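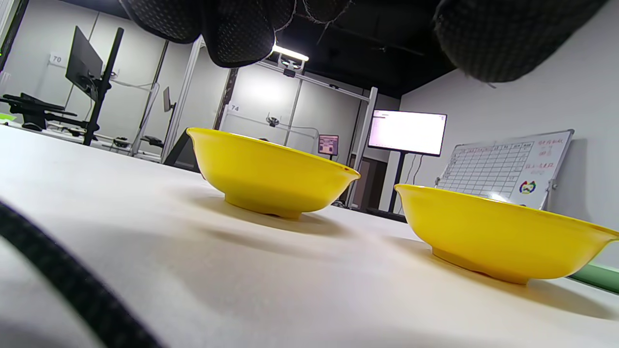
Ryszard Zawadzka wondered if my oven was lying to me, and after the weekend I've had, I wonder too. But let me back up — he's my neighbor and only heard the short version over the fence.

Why do my cupcakes sink in the middle?

I've made the same vanilla cupcakes for years, two dozen at a time, and they always came out nicely domed. Then in November I moved, and now every batch rises beautifully, looks perfect through the glass, and caves in about five minutes after I take it out. Same recipe, same pans, same Plura baking powder. I'm baking for a school sale on Friday and need 35 that I'm not ashamed of! The only thing I changed is creaming the butter longer (I got a new mixer, a Jistberg, and I love it a little too much). Do I cut the sugar? Bake longer? Help.

Posted by Nellness
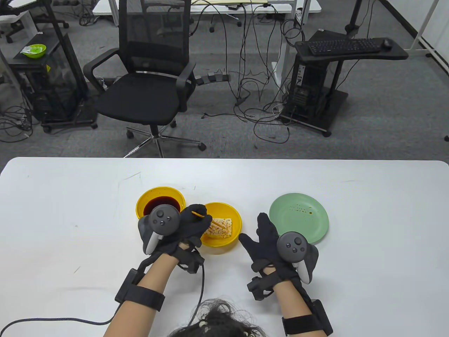
Replies

Mathew
Get an oven thermometer before you touch the recipe. They're cheap and you just hang it from the rack. Mine ran so cool that the edges set while the middles were still basically batter, and down they went. Let it preheat a good long while too, and leave the door shut until the tops look set. I used to peek constantly — bad habit.

Also, that mixer. If you're beating until the butter is nearly white, you're putting in more air than the batter can hold up. Stop when it's pale and fluffy, then add the flour on low and quit as soon as it's mixed in. Do a half batch first so you don't waste all your butter.

cakepan653
mine sink too, I just fill the hole with frosting lol. jam works

Tess1214
Did you move somewhere higher up? I'm at 2000 meters and had to use less baking powder and a bit less sugar, plus an extra spoonful of milk. If you're near sea level, ignore me and do what Mathew says. Either way, check the date on the baking powder. Stir a little into hot water, and if it doesn't fizz like crazy, buy a new can. And don't fill the liners past two thirds, mine always spread out flat when I get greedy.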